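Visit report: Prerkberg refurbishing workshop, July 18, 2023

Submitted by Edem Kwofie

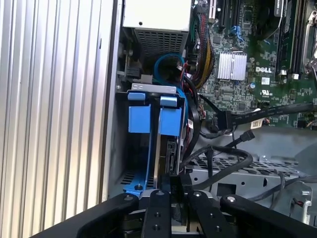

1. Purpose

Grernano intends to send its retired desktop computers out for refurbishing. I visited Prerkberg to look at how drives are handled before units are resold. Llinos Griffiths, shop supervisor, led the tour, which took 2 hours.

2. Drive removal

The Dell towers on the benches hold the hard drive in a blue plastic carrier below the power supply. Two blue tabs project from the carrier, and a blue SATA cable loops down toward the drive area. The shop procedure is to disconnect power at the wall, unplug both drive connectors, then release the carrier. Cables stay with the case. Carriers are kept with their original tower, as mixed sets had caused fit problems in June.

3. Cleaning and inspection

Vent grilles and heatsink fins are cleared with low-pressure air. Boards are checked for swollen capacitors and damaged sockets. Units that fail go to the parts shelf.

4. Records

Each drive receives a label with the case serial number. Wipe logs are kept for 5 years. The present log format does not list the technician, and I asked for that field to be added.

5. Open points

Price per unit for lots over 1000.
Transport from our Dokumska site.
Sample wipe log, to be sent by Griffiths.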